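## Sorting a junk drawer's worth of small stuff before a move?
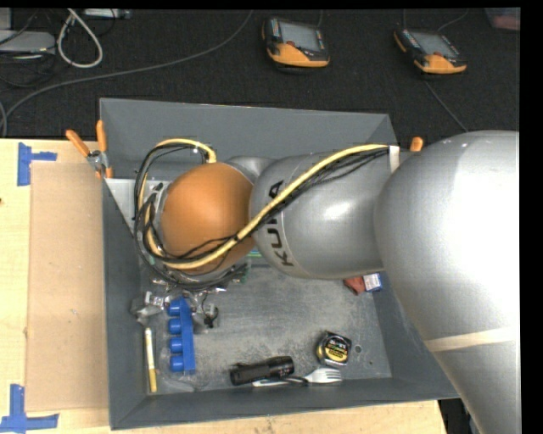

We're moving from Trernier to Skonddale in February and I've finally hit the garage! Nineteen years of hooks, hinges, keys, tape, little toys, you name it. My husband's plan is to tip the lot into one gray bin, assorted bits all together, and deal with it at the other end. I'd love to get it sorted first (I kind of enjoy this!) but I only have Saturday. Is it worth it, and how small do you go with categories?

**Kamil Michalík** wrote:

Worth it, do it! I did the same before we left Momport and it was the best afternoon of the whole move. Start with 4 piles and no more: fasteners, electrical, house parts, and "huh?" Don't split screws by size, you'll be there till midnight. Once the piles are done, go through "huh?" with somebody else in the room, my brother recognized half of mine in 20 minutes. Zip bags over jars for the drive. Write on the bag before you fill it, the marker skids all over once it's lumpy. And keep one bag out with picture hooks, a screwdriver and the bed bolts. That one rides up front with you!!

**rowlands_rd** wrote:

just toss it. hardware store is 2 miles from anywhere in Skonddale

**Pegboard Fan** wrote:

Ooh, please don't toss all of it. Agree with Kamil on the piles, though I'd add a fifth for keys and try every one in a lock before you hand the house over. I found our shed key that way. Muffin tins are great for sorting if you haven't packed the kitchen yet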